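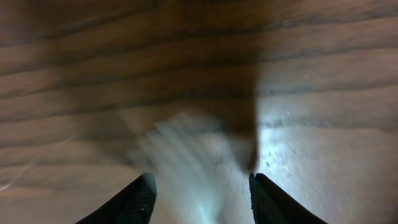

Label Printer Replacement, Erkum Distribution Center
Progress report to the Operations Fund
Posted 27 January 2019 by the Equipment Services Office

1. Purpose of this report

The Fund approved the replacement of the thermal label printers at the Erkum distribution center and the purchase of accessories, spare parts and driver support. This report covers work completed since the previous submission, the state of the budget, and matters on which the Fund's guidance is requested.

2. Work completed

Eleven of the 12 printers on the order have been delivered by Brekow and entered in the equipment register. The remaining unit was returned before installation with a damaged media cover. Brekow has accepted the return and will supply a replacement at no charge.

The printers in receiving and outbound shipping are now in daily use. Each was connected to the wired network, assigned a fixed address and tested with the standard carton label, the pallet label and the returns label. The old serial connections in receiving have been removed. One serial line remains in the packing area, where the checkweigher still sends its data directly to a printer.

Drivers were installed from the central software server. During testing, the pallet label printed with the lower barcode shifted toward the left margin. The fault was traced to a page size setting carried over from the old driver package. A corrected package was issued, and the same labels then passed the scanner check at the dock. 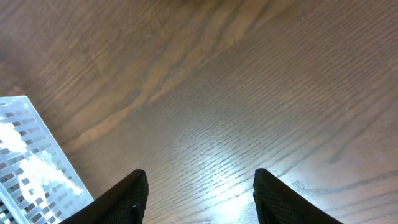 Staff on both shifts received instruction in loading ribbon, clearing a jam and cleaning the printhead. A short printed guide has been placed at each station. Supervisors asked that the guide also cover the darkness setting, which operators had been changing to suit different label stock and not changing back. A revised guide is in preparation.

3. Work outstanding

The rewind units ordered from Dal Bello have not arrived. The supplier reports that the mounting bracket was changed after our order was placed and that the earlier bracket is no longer made. We have asked for written confirmation that the new bracket fits the model installed at Erkum. Until the rewinders are in place, the returns desk will continue to print labels singly.

Connection to the Stukard warehouse system is complete for carton labels only. Pallet labels are still sent through the old print queue, which must stay in service until the Stukard templates are approved.

4. Budget

Spending on printers and installation is within the approved amount. Ribbon use has been higher than planned, mainly during testing, and the supplies line will need to be watched. No transfer between lines is requested in this period.

5. Guidance requested

The Fund is asked to confirm two points:
- that the retired printers may be kept as spares until the old print queue is closed;
- that the purchase of extended service coverage may be deferred to the May review.

The next report will be submitted after the rewind units have been installed and tested.

0 comments | 2 shares

Equipment Services Office. All rights reserved. Contact us | Back to top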